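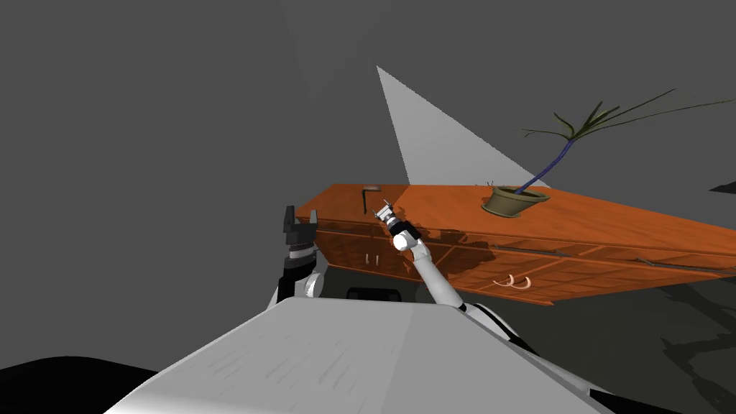 Figure 6-1. Head view in the Dustiver simulator, both arms up, right gripper over the cabinet top.

6. When the Gripper Will Not Let Go (Fault 344)

Fault 344 means the controller has told a gripper to open and the gripper has declined. In the Irora log it shows up as HOLD_STUCK. In the hallway it goes by other names.

Work through this section in the simulator before you try any of it on hardware. A simulated wrench lands on nobody's foot.

CAUTION: On a real robot, press the stop button before reaching toward a loaded gripper. A gripper that has ignored you for 4 minutes can still decide to obey while your fingers are in it.

6.1 Confirm the fault

1. Pause the task. Do not press Reset yet. Reset sends both arms home by the shortest path, and the shortest path has no opinion about potted plants.
2. Open the Irora log and find the first 344 entry. Ignore the ones after it. The controller repeats itself when upset.
3. Note which arm is named. Left and right are the robot's, as seen from its own head. Users who face the robot get this wrong once, usually in front of a visitor.
4. Switch to the wrist view for that arm.

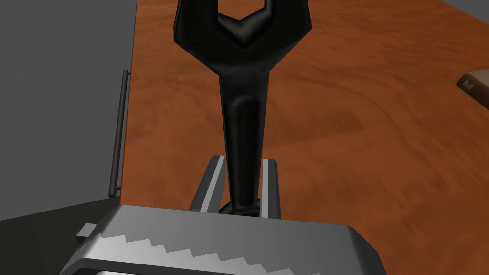
5. Check how the tool is sitting. A wrench held upright near its lower end has most of its length above the fingers, so the smallest slip at the bottom turns into a large swing at the jaw. If the tool leans, skip to 6.3.
6. Compare the finger gap on the status page with the grip width in the task file. If they differ by more than 2 mm, the contact model is at fault and the motor is innocent.

6.2 Release the tool

1. Set arm speed to Crawl.
2. Lower the wrist until the tool is just clear of the table. Leave room for anything else on the surface.
3. Set grip force to zero and wait for the force reading to settle.
4. Send Open. If the fingers part, log the release and go home.
5. If they do not, send Open once more. Sending it a third time fills the command queue, and the queue will be emptied later, all at once, at a moment of its choosing.

NOTE: Kirui builds older than 4/2/24 report "Open: OK" when the command is received. The fingers are not consulted. Trust the wrist view.

6.3 If the tool is leaning

1. Leave grip force where it is.
2. Save the state as a snapshot, then reload the last good one.
3. Send the bad snapshot and the full log to the Urkville support desk. Screenshots of the log are accepted but resented.

Do not clear fault 344 by deleting the tool from the world. The fault goes away, and so does the evidence.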